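Moved my whole karaoke library over to Grasmont this week. Notes for anyone thinking of doing the same.

1/ Nearly 2,000 tracks. The import took one evening, but it skipped every zipped file. Unzip them first, then point it at the folder.

2/ Key change works per singer now. Tolera Tefera always goes down 2 steps and it remembers that the next time I add him to the queue.

3/ Lyrics on the second screen ran late at first. Setting the display delay by hand fixed it - mine ended up at 8.
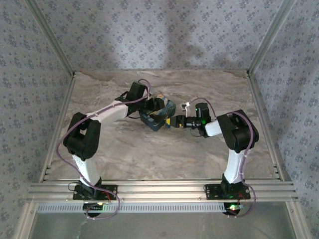 4/ The singer queue is the best part. You can drag names, lock the next one, and show up to 10 on the screen. In Flitasura I had to retype the list if someone dropped out.

5/ What I don't like: no crossfade between a karaoke track and the filler music. Brendan Madigan gets around it with a second deck and does the fade himself. I'm doing that too for now.

6/ Back up the singer history before you update. It sits in a different folder from the playlists and the backup button misses it.

7/ First full night with it is Wednesday at the Beyene. Will add to this thread if anything breaks.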